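Home | Fixtures | Results | Teams | Juniors | Club Shop | Contact

MIRKTHORPE TOWN NEWSLETTER
2 Sep 2022

Town hold on at Tretholm after early lead

Mirkthorpe Town came away from Tretholm with a 2-1 win to keep up their unbeaten start to the season, but they had to work for it after the break and were grateful to Shabani Mfaume for two good saves in the closing stages.

Manager Tarek Gaber made one change to the side that drew with Grondel, bringing in the younger of the Lahlou brothers on the left in place of the injured Hobday. The pitch was hard and a bit bare in both goalmouths, and there was a strong wind blowing towards the clubhouse end. Town won the toss and chose to play with it.

It paid off quickly. With 15 minutes gone a long clearance from Mfaume carried over the home back line, and Lahlou reached it before the keeper and lifted it into the net. Tretholm wanted offside but the flag stayed down.

The second came from a corner. The first delivery was headed out, the ball was put back in from the right and captain Dean Pargeter turned it home from close range. Pargeter missed most of last season with a knee problem and this was his first league goal since his return.

Tretholm had very little of the ball in the first half. Their best chance was a free kick just outside the box, which hit the wall and went behind.

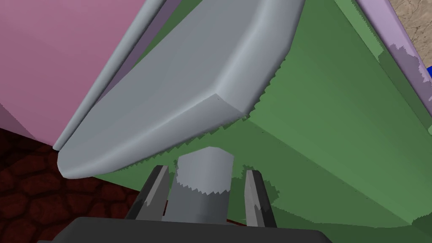
The second half was a different matter. The home side brought on a second striker at the interval and began to play the ball along the ground, and Town found it hard to get out of their own half. The goal came when a cross from the left was only half cleared and the Tretholm number eight hit it first time through a crowd of players. Mfaume did not see it until late.

From then on it was mostly defending. Mfaume tipped a header over the bar, then went down well to his right to keep out a low shot after Pargeter had slipped. Town had one opening on the break when substitute Mick Yardley got clear, but he took a heavy touch and the keeper came out to gather. There were 5 minutes of stoppage time, most of it played in the Town corner.

Gaber was happy with the points and less so with the second half. "We stopped passing," he said afterwards. "We had the wind against us and we kept kicking it up in the air, and it kept coming back. We'll look at that in training. But we defended our box well and the keeper was very good."

The attendance was given as 540, the biggest of the season so far at Tretholm, and there was a decent number from Mirkthorpe behind the far goal. Thanks to everyone who made the trip.

Women's team

The women's side begin their league programme at home to Grondel. Coach Eimear Ó Riain has had a full squad in training since June and has added two players, goalkeeper Chaimae Alaoui and midfielder Nouhaila Ghoneim.

Alaoui played her football at Tretholm until the end of last season and will go straight into the team. Ghoneim is coming back to the game after two years out and is likely to start on the bench while she builds up her fitness. She scored in the last friendly, a 3-3 draw in which Town were two up and then 3-2 down before she levelled from the edge of the area.

Ó Riain says the aim is to finish higher than last year's sixth place and to concede fewer from set pieces. "We let in far too many from corners," she said. "Chaimae comes for the ball and she talks all the time, so that should help us straight away."

Admission to women's home matches is free again this season. The tea bar will be open from an hour before kick-off.

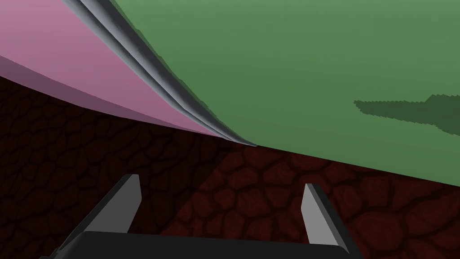
Club round-up, September

Pitch and ground

The top pitch was reseeded over the summer and has taken well apart from the strip in front of the dugouts. Please keep off it between matches, and that includes kickabouts at half-time - juniors can use the bottom field. The broken panel in the stand roof has been replaced. The turnstile on the Mill Lane side is still stiff, so on busy days supporters should use the car park gate.

Draw and fundraising

The summer draw raised £500, which will go towards new goals for the under-nines and under-tens. The winning tickets are listed on the board in the clubhouse, and two prizes have yet to be collected. If you have a pink ticket from the June fun day it is worth having a look.

Season tickets can still be bought from the clubhouse on match days. They cover all home league games for the men's first team but not cup ties. Anyone who paid in advance and has not had their card should give their name at the gate and it will be sorted out there.

Injuries

Hobday has a calf strain and is expected to miss the next two matches. Pargeter took a knock to the ankle late on at Tretholm but finished the game and should be fine. Full back Craig Eastoe is running again and could be involved with the reserves before the end of the month.

Reserves

The reserves lost 4-2 at home to Lahlou Park Rangers (no relation to our winger, before anybody asks again). Yardley scored both goals before his call-up to the first team, the second a penalty. The side was short of defenders and finished with a midfielder at centre half. Any players over 16 who would like to train with the reserves are welcome to come along and should bring boots and shin pads. Training is on the bottom field until the clocks change, then on the all-weather pitch at the school.

Next up for the first team is a home cup tie against Grondel, with extra time and penalties if the scores are level. Town went out at this stage last year.

We use cookies to remember your settings and to see how many people visit this site. By carrying on you agree to this. Accept | Change settings

Recent items
Town held at home by Grondel
Under-twelves: new coach wanted
Kit orders for the new season
Pargeter stays on as captain
Car parking on match days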